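September, bench notes, Sombatkul cell
Started 1:05 pm

Second afternoon with the Clavus fingers on both arms, and I'm fonder of them than I expected to be after all my grumbling over the mounting screws! Same objects as for the Mornora set, so the two logs can sit side by side: padlock, gloves, the purple and pink toy tool. Run 1221 was the last one on the old fingers, for whoever goes looking.

1. Views before the first grasp

Wrist view first, then the fixed one.

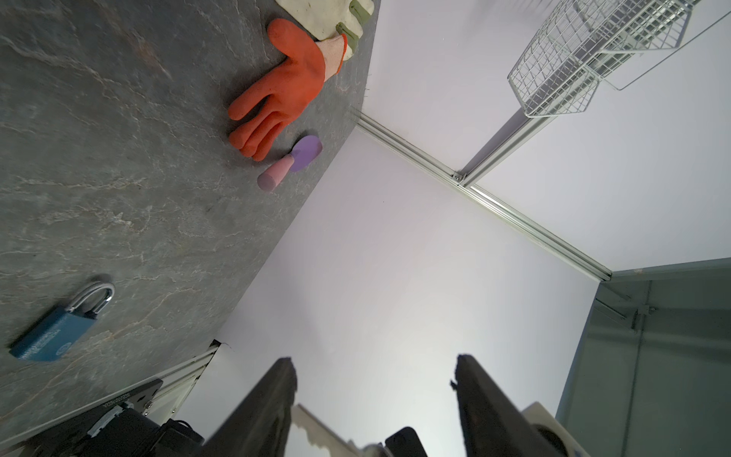
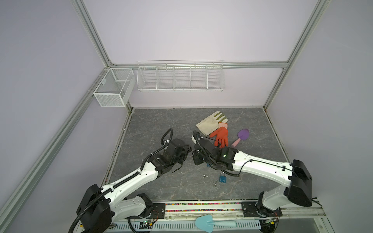

2. Grasps

Lock first, body and then shackle. Force stayed at 56 percent all the way through (I tried 100 for a single run and didn't care for the noise). The gloves took some getting used to, as soft things always do with me, and I ended up coming in at the cuff, slowly, with the wrist rolled a little.

3. Left to do

Redo the wrist camera offset, then copy the settings over to the Besatcombe cell. Log saved as run 1305.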